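Istside Robotics Club

The Istside Robotics Club is a student organization at Istside Technical College that builds and trains robots for handling small objects. It is best known for its yearly entry in the Tendum Cup, a regional student contest in robot manipulation. The club has 30 members, most of them in the second and third years of the mechanical and computer engineering programs.

History

The club grew out of an evening class in basic automation. In its first years members worked mainly on line-following vehicles and a sorting machine made from surplus conveyor parts. The sorting machine was shown at the college open house several years in a row and is still kept in working order.

Interest moved to robot arms after the college bought two used ones for its teaching lab. The arms could be reserved only outside class hours, and the club looked for ways to collect training material without them. It took up hand-held grippers in October of the following school year and has used them ever since.

Activities

Members meet on two evenings a week during the school year. One evening is given to building and repair, the other to recording demonstrations. New members spend their first 5 sessions on calibration and on labeling recordings made by others before they start recording themselves.
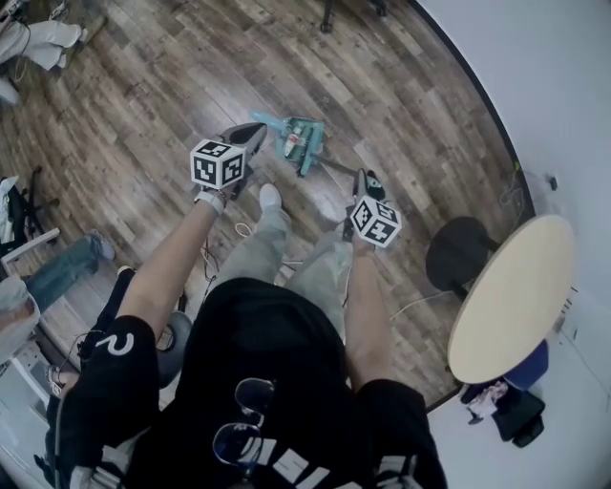

Recording sessions make up the largest part of the club's work. A demonstration is a single task carried out by one member with a gripper in each hand, such as picking up a part, passing it across, or setting it into a holder. Tasks are practiced on tables and on the floor, where objects can be spread farther apart. Each gripper carries a white cube printed with black square markers, and software written by the club works out the position of the gripper from the markers in every video image. Recordings in which the markers are hidden for too long are discarded. The remaining ones are used to train a control program called Rebane, which is then tested on the arms in the teaching lab.

Members also run a short introductory course for high school students each spring. It lasts 8 weeks and covers simple programming, safe use of tools, and the basics of camera tracking.

Competition

In the Tendum Cup, teams are given 13 tasks and are scored on how many their robot completes without help. The task list is published in advance, but the exact objects are not. The club has entered both the single-arm and two-arm divisions. Its best result was second place in the two-arm division, where it lost points mainly on a task that involved closing a zippered bag.

Funding

The club receives a yearly grant from the college. Holura, a local maker of packaging equipment, supplies motors and bearings and takes two members each summer as interns.

See also

Rebane (software)
Tendum Cup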